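Folding on the bed has been my habit ever since we moved to Brirnari, and my back thanks me for it (well, most days!). A firm, flat mat is lovely to work on, much kinder than a squashy duvet that swallows every sleeve.

Start with whatever is most crumpled, usually the shirts, and give each one a good shake before you lay it down. Then smooth it from the collar outwards with the flat of your hand – no need to press hard.
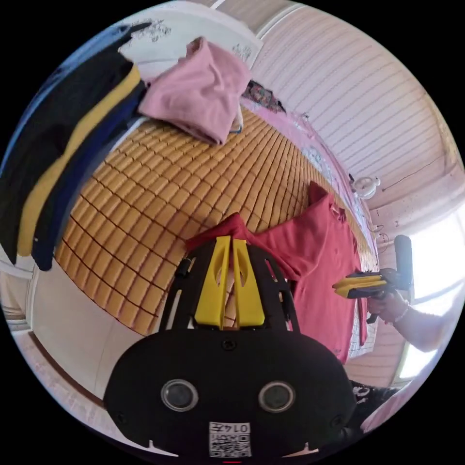

**Should I button a shirt before folding it?**

Do the top button and one in the middle, and leave the rest, it'll hold its shape perfectly well in the drawer.

Small soft things like towels can wait at the top of the bed until last, when you've got your space back and can fold them in thirds.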